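Projects > Robotics Club > Sengar > README

# Sengar: the grocery sorting dataset

Hi! I'm Carola Heitmann, and I look after the data for Sengar, the robotics club's pick-and-place project at Oltthorpe. If you've just joined the club, start with this file before you touch the `episodes` folder. If you're from another school and you grabbed this from the shared drive, welcome, and please write to me if something is broken (something is probably broken).

Last updated Apr 17, 2020.

## What's in here

258 episodes of the arm picking produce out of a basket and putting it down somewhere else. All of them were driven by hand by club members, so you'll see a lot of different driving styles. Kusum Bhatt drives fast and straight. I creep up on everything like it might bite me. Both styles are in the data and I didn't label who drove what, which I kind of regret now.

Each episode folder has:

- `wrist/` with the pictures from the wrist camera
- `joints.csv` with the arm and gripper positions
- `note.txt` with whatever the driver typed afterward (sometimes useful, sometimes just "ugh")

We started in March with plain blocks and switched to food because the Brerton meet has a grocery task. The block episodes are in a separate folder called `old_blocks` and I'd leave them alone, the gripper zero was set differently back then and the numbers don't match.

## The basket episodes

These are the ones we care about most. The fruit starts in the basket, the driver brings the gripper down from above, closes on one piece and lifts it out. The instruction text for each one is in `tasks.csv` and it's short, stuff like "pick up the dark apple." Color words matter a lot here! We kept mixing red things with other red things on purpose, so a model that just heads for the nearest red blob should get caught.

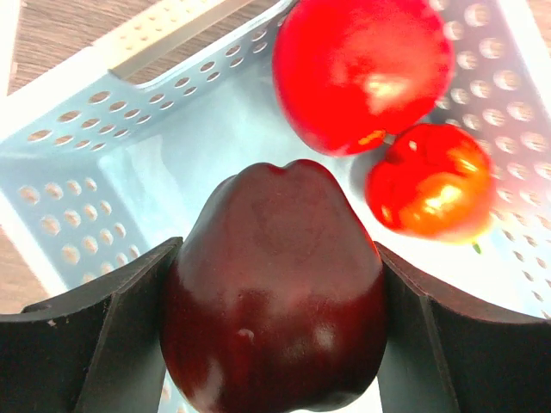
*3 min read*

The dark apple is my favorite thing to test with. It's so close to burgundy that it stands out against the pale blue plastic, and then you've got the bright red tomato lying farther back to pull a lazy model the wrong way. It's also kind of squat and uneven on top, so the two fingers have to meet it at the sides at a decent height. If you close too high, the shoulders slope away and you get a bad grip. Kusum wrote a whole paragraph in one of her notes about this and she's right.

Watch out for the shine, too. The skin throws back pale streaks, and the basket floor can go nearly white on the bright side. My first color filter threw out a chunk of the basket floor AND part of the fruit. I ended up setting the threshold by hand and it's still not great. If you're good at this, please take it off my plate.

The holes in the basket walls are another pain. You get the wood of the table showing through as little tan dots, and our circle finder was thrilled about every single one of them. Set the minimum radius to 25 pixels in `config.yaml` before you run it.

## Splits

I put 80 percent in train and the rest in test. Whole episodes only, so you won't get the start of a pick in train and the end of it in test. Please don't reshuffle! Kusum and I compare scores every time we change something and it only works if we're on the same list.

## Known problems

- 3 episodes have a `joints.csv` that stops early. They're listed in `skip.txt`.
- Gripper width is in Wetik units (the name of our controller code), so fully open isn't a nice round number. There's a converter in `tools`.
- Some notes call the tomato an apple. Trust `tasks.csv` over the notes.

## Using it

Run `check_data.py` first. If it prints a list of missing files, you copied the folder before the sync finished, so go get it again. You can use the data for any class or club project, just say it came from the Sengar group. And if you record more episodes, put them in `incoming` and tell me, don't drop them straight in with the others. I still have to fix the lighting notes for the last batch.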